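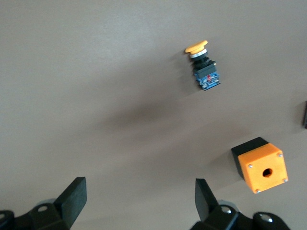 *Atolbridge, July*

Hello, and welcome to the Baston button notes! If you've landed in this folder you are most likely either about to take a class with us or you're trying to find out what a part is called so you can ask for another one. Both are good reasons to be here. I keep these notes up as best I can between classes, and they have grown a bit wilder than I meant them to, so please use the headings and skip around.

The notes cover the loose parts we use for the push button stations: the heads, the collars, the blocks that go behind, the boxes they live in, and the trays everything goes back to. Wiring has its own folder (`wiring/`), and you shouldn't go in there until you can put a station together and take it apart again without hunting for anything.

## What's in this folder

- `names.md` — what we call each part, and what the catalogs call it
- `parts.csv` — the parts list, over 800 rows now, one row per part
- `stations/` — a page for each finished station, with the order of assembly
- `trays.md` — where things go at the end of the evening
- `old/` — lists from before we moved, kept for the sake of the remarks in them

The columns in `parts.csv` are `id`, `family`, `color`, `shape`, `goes_with` and `remarks`. The last one is free text and I would love for you to write in it. Some of the best things I know about these parts came from a person grumbling in the remarks column.

## Heads, collars and blocks

A full button assembly is three things to us. There is the **head**, the part a hand touches. There is the **collar**, the neck that goes through the panel. And there is the **block**, the contact part at the back with the screw terminals. On the yellow mushroom head we use in the first class, you have the cap, a thin silver ring under it, a short black collar with a square black body, and then the blue block at the very end, so the colors help you a good deal when you're learning the words.

In `parts.csv` a head and a block always get separate rows, even when they came to us joined together. I went back and forth on this for a whole spring. Ye, who taught the class before me and started the list, liked to keep them as one row, and you will still find rows in `old/` done that way. The trouble came when we swapped a block and then had a row that was half right.

A mushroom head lying down will roll if the cap gets nudged, and it rolls in a curve, usually toward the person who isn't looking. Lay it well back on the table. If it does go on the floor, check the terminals before you put it back into circulation, and leave a line in the remarks.

## Boxes

The boxes (some catalogs say *enclosures*, and so does the Steltetti order sheet) come in two halves, a base and a lid. The ones for the first class have an orange lid on a black base, with one round hole in the middle of the lid and a small silver screw in each corner.

To fit a button:

1. Take the lid off and put the four screws somewhere they can't wander.
2. Separate the block from the head.
3. Bring the collar through the hole from the front.
4. Fasten it from behind, by hand at first.
5. Put the block back on and look at it from the side. It should sit square.
6. Close the lid. Start all four screws before tightening any of them, then go corner to opposite corner.

People do ask me whether they can leave the lid on. With some boxes you could start that way, I suppose, but sooner or later you need to get behind the hole, so you may as well have it off from the beginning and be comfortable.

Go gently with the corner screws. They bite into plastic, and a stripped corner is a nuisance for the next person. Use the small driver with the green tape around the handle, and please put it back in the mug when you're done — I have bought that driver three times.

## Trays

Every table has a tray, and small parts are supposed to live in the tray whenever they aren't in your fingers. The aluminum ones have crossbars that divide them into compartments, and we use the big compartment at the front for whatever is being worked on, and the narrow one at the back for screws.
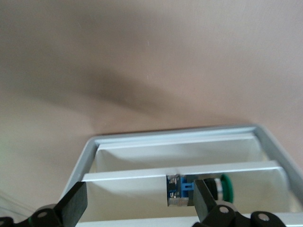

One part at a time in the front, if you can manage it. I know that sounds fussy, and when you have a station half built it's tempting to tip everything in together and sort it out later. But the silver-bodied bits all look like cousins once they're in a heap, and a part sitting by itself on plain metal is so much easier to look up. Turn it until you can see the colored face, check the shape against `names.md`, and only then go to the list.

If a part isn't in the list at all, give it the next free `id`, put `unknown` under `family`, and tell me what you can about it: color, any clip or tab, which side that's on. Please don't guess at the family. I had 9 parts marked as relays at one point, and 7 of them weren't, and it took me most of a rainy afternoon and a great deal of tea to put them right.

## Known gaps

- The `goes_with` column is patchy for anything blue. I'm working through it.
- The page for station 6 in `stations/` still describes the older lid. The order of assembly is fine, so use it, but don't look for the second hole.
- Colors were written down by several people with different ideas about orange. If you search for it, try `amber` too.
- We have no good word for the little silver ring under the cap. The list says `ring`, the old list says `washer`, and I say both depending on the day. Suggestions are welcome!

## Using and changing these notes

Take whatever is useful for your own class or bench. If you pass them along, leave the name Baston on them so that people know where to send their corrections. Small fixes can go straight in. For anything that changes an `id`, check with me first, as the labels on the drawers are printed from those and I'm the one who has to cut them all out again.

Marites Bautista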